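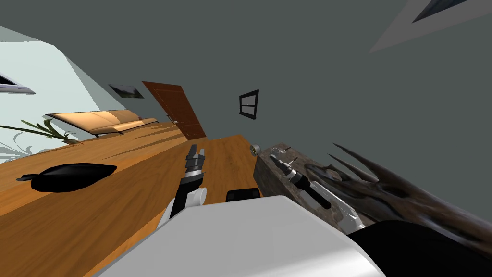

Wundix is a room simulator sold by Nidosska for people who are thinking of buying a two-armed robot and want to know whether it will suit the space before they pay for one. I run equipment purchasing for Dunard, a small group of serviced flats, and we have been looking at a robot for tidying and light fetching since last spring. I used Wundix on and off through July. Most of my time went on Virág, the furnished lounge that comes with it, where the right gripper can be brought in over the table near the base of a big spiky sculpture. It is an awkward thing to reach past, and our own lounges have plenty of lamps and dried flower arrangements that are no easier.

What it costs

The licence is 2,470 for a year and covers one computer. My whole planning budget was 3,000, so that left little for anything else, and importing your own floor plan is charged at 98 per room. We paid for two rooms and left the rest. If you have a dozen different layouts you will need to ask for a price, and I would do that before signing, as the one I was given afterwards was not generous.

There is a trial of 20 days. It has no import, but everything in Virág is open and you can save your work. Use all of it.

Setting up

Installation took a morning. Our office computer is four years old and it ran, though slowly when more than one camera view was open. You pick a robot body, then the arms, then the grippers, and the arm lengths can be typed in from a maker's data sheet. I entered the measurements for the three machines on our shortlist. One of them was plainly too short in the arm for our kitchen counters, and it came off the list the same afternoon.

The camera views

You get a view from the body and a view from each gripper. I used the body view nearly all the time. The gripper views matter more than I had expected when budgeting, though, as wrist cameras are an extra on two of the three machines we priced, and I had to decide whether to pay for them. 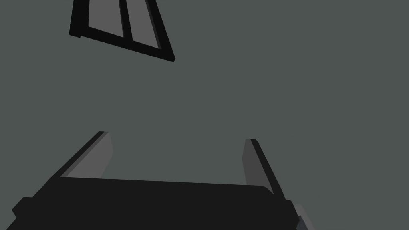 My answer in the end was to budget for one wrist camera per robot and leave the second as an option. When the gripper is near the job the close view is useful, and when it is turned towards a bare wall it tells you very little. You can spend an hour in the software moving an arm about and come to your own opinion on that, and it costs less than ordering the wrong package.

I would have liked a way to save a camera position by name. At present you note down the joint angles and type them back in, which is tedious.

What it is like to use

The arms are moved with sliders or with a game controller. The controller is far better. The manual covers it in half a page, near the back, and I only found it by accident. Turning the body is slow whichever you use.

Surfaces look plain in places, walls especially, but floors and furniture are good enough for judging reach. I would not use it to judge grip. A cushion in Wundix does not squash much, and anything it says about picking up soft things should be checked on a real machine at a showroom. 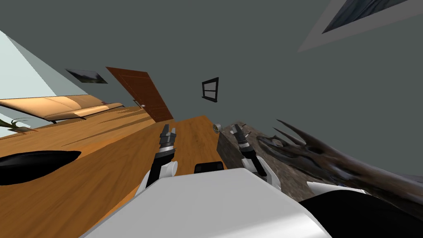

Support

I wrote to Nidosska four times. Three replies came within a day and were clear. The fourth, on doors that open inwards, took two weeks and ended with a promise of a fix in the next version.

Would I buy it again

For one robot in one room, no. Tape on the floor and a visit from the supplier would do the same job. For several sites, yes, provided the import charges are agreed first. We have renewed for a second year on that basis, with six more rooms to plan and the order for the first robot still to be placed.

Kalkidan Kahsay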